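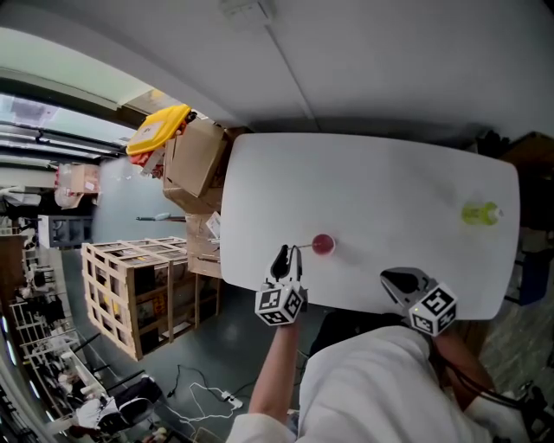 1/ Fil sur la facilité de crédit concessionnel signée en novembre entre le Conau et trois États riverains du bassin. Le communiqué annonce 300 millions. J'ai lu l'accord-cadre et ses annexes, et le chiffre mérite d'être décomposé.

2/ Rappel pour ceux qui ne suivent pas : le Conau est une enceinte intergouvernementale de coopération régionale. Il n'a pas de bilan propre. Les fonds sont levés par un véhicule distinct, Alier, qui prête ensuite aux trésors nationaux. C'est Alier qui signe les contrats de prêt et qui porte le risque.

3/ Les 300 millions sont un plafond d'engagement. L'article 4 distingue engagement, affectation et décaissement. À ce stade, seule la première tranche est affectée : 133 millions. Le reste dépend d'une revue à mi-parcours dont la date n'est pas fixée.

4/ Durée : 30 ans, différé d'amortissement compris. Le différé est de sept ans pour les ouvrages hydrauliques, cinq pour les postes-frontières. Taux fixe sur la tranche A, variable ensuite. La formule du taux variable renvoie à une annexe F absente de la version publiée.

5/ Cette annexe F a été demandée par écrit par la députée Azucena Barajas (question n° 2337). Réponse du ministère : document « en cours de consolidation linguistique ». L'accord est rédigé en trois langues, l'anglais prévalant en cas de divergence (art. 31).

6/ La conditionnalité. Le discours d'ouverture parlait d'un partenariat « sans préalable ». Au sens strict, c'est exact : aucune condition n'est posée à la signature. Il y en a quatre au décaissement (art. 9), dont une clause de passation de marchés.

7/ Cette clause réserve une part des contrats aux entreprises des États contributeurs. La part n'est pas chiffrée dans le corps du texte, qui emploie « substantielle ». Dans les accords antérieurs d'Alier, le même adjectif était défini en annexe. Pas ici.

8/ Jitendra Bhatt, qui a négocié pour la partie contributrice, a précisé en conférence de presse que le terme serait « interprété de bonne foi par le comité conjoint ». Le comité conjoint compte un représentant par État et statue par consensus. Il ne s'est pas encore réuni.

9/ Point peu commenté : la clause de rang. Les emprunteurs s'engagent à ne pas accorder de sûreté à un autre créancier extérieur sans en offrir une équivalente à Alier. Clause de nantissement négatif classique, mais sans l'exception habituelle pour le crédit commercial à court terme.

10/ Conséquence pratique pour les offices céréaliers, qui financent leurs campagnes d'importation en gageant les stocks. À lecture littérale, chaque ligne de campagne devrait être notifiée. Abelardo Sotelo a soulevé la question en commission, et le compte rendu ne mentionne pas de réponse.

11/ Sur le règlement des différends : consultations, puis médiation, puis arbitrage à Hung. Siège neutre au sens où aucun des signataires n'y est domicilié. Les sentences sont confidentielles, sauf accord des deux parties. Le texte ne prévoit aucun délai pour la phase de médiation.

12/ Il y a aussi un volet culturel, Cultia : bourses, traduction juridique, formation de cadres douaniers. Il figure dans la déclaration politique et pas dans l'accord de prêt. Il n'a donc pas de ligne budgétaire opposable. Les bourses seront financées par des contributions volontaires.

13/ Pin-yu Tai et Szu-yu Yen ont publié une note comparant cet accord aux deux précédents. Leur conclusion : des montants nominaux en hausse, un élément don en baisse. Je suis d'accord sur le second point, avec une réserve sur leur taux d'actualisation, que je trouve élevé pour une maturité pareille.

14/ Ratification. Deux des trois parlements doivent voter. Le troisième État considère que l'accord relève de l'exécutif, par assimilation à un simple avenant. Sa cour constitutionnelle a été saisie. L'entrée en vigueur exige les trois instruments (art. 34), donc pas de décaissement partiel entre-temps.

15/ Correction au 4/ : le différé de cinq ans vaut aussi pour les entrepôts sous douane, pas seulement pour les postes-frontières. Merci à ceux qui l'ont signalé.

16/ On me demande si l'encours sera comptabilisé en dette publique. Oui pour les prêts directs aux trésors. Pour les prêts rétrocédés à des entreprises publiques, cela dépend de la garantie : explicite dans deux pays, implicite dans le troisième, qui ne publie pas ses engagements hors bilan.

17/ Prochaine étape : réunion technique des directeurs du Trésor, ordre du jour non public. Je compléterai ce fil si l'annexe F est diffusée.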